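Skerier Feedlot Proposal

The Skerier feedlot proposal was a plan to build an enclosed beef feedlot on grazing land outside the rural township of Skerier. It was put forward by the livestock company Gradero and drew objections from residents, animal welfare groups and growers further down the valley. The application was withdrawn before the district council voted on it.

Background

Skerier lies on the upper reaches of the Ilie, a small river that supplies water to farms and to the town of Jodov. The land around the township has mostly been used for sheep and dairy cattle. Gradero bought the site, an 82-hectare former dairy farm, after the previous operation closed. For two seasons it ran cattle there on open pasture, and no change to the zoning was needed.

The company then told neighbouring landholders that it intended to finish cattle on the site under cover. Its stated aim was to shorten the distance animals were trucked before slaughter.

Proposal

The application described 8 roofed sheds, a feed mill and a lined effluent pond. Cattle were to be kept in the sheds for 84 days before being sent for processing. Each shed would have had a slatted floor, with manure collected beneath it and pumped to the pond. The treated liquid was to be spread on the remaining paddocks.

Access was to be by the existing farm road, which joins the Jodov road at a narrow bridge. Gradero offered to pay for widening the bridge approaches but not the bridge itself. Sensors in each shed were to record temperature, humidity and ammonia, with the readings sent to a small office near the gate.

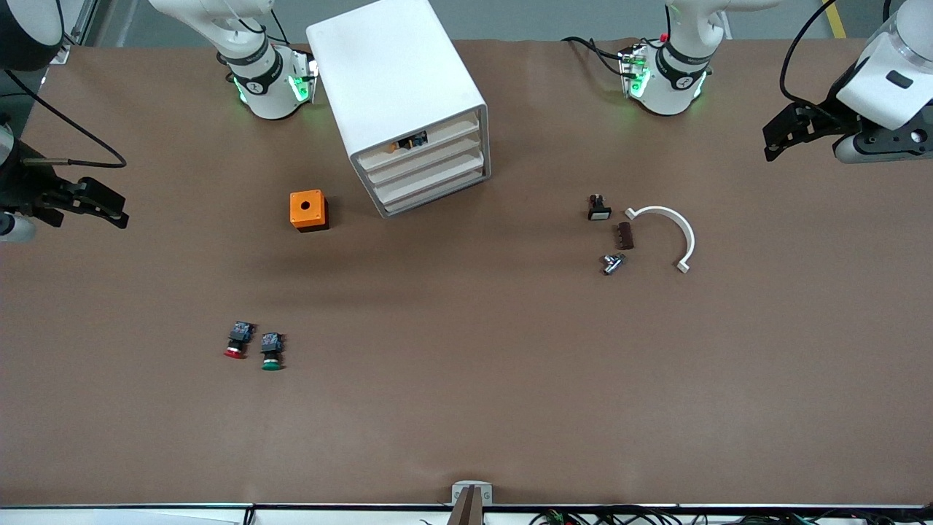
Opposition

Objections fell into two main groups. Animal welfare campaigners opposed keeping cattle indoors for the whole of the finishing period, and said the slatted floors would cause lameness. Residents were more concerned with odour, truck traffic and the risk of the pond overflowing into the Ilie in a wet winter.

Vegetable growers near Jodov lodged a separate objection about water quality. They asked for monitoring at points above and below the site — a condition Gradero said it would accept if the cost was shared.

Some residents supported the plan. The feedlot was expected to create 21 full-time jobs, and local grain growers had hoped to sell to the mill.

Council assessment and withdrawal

Council staff recommended in November that the application be deferred until a flood study of the pond site was finished. Gradero disputed the need for the study, then agreed to it. The company withdrew the application on Wednesday, February 18, 2026, citing higher building costs.

Gradero still owns the land and has returned it to open grazing. The flood study was not completed.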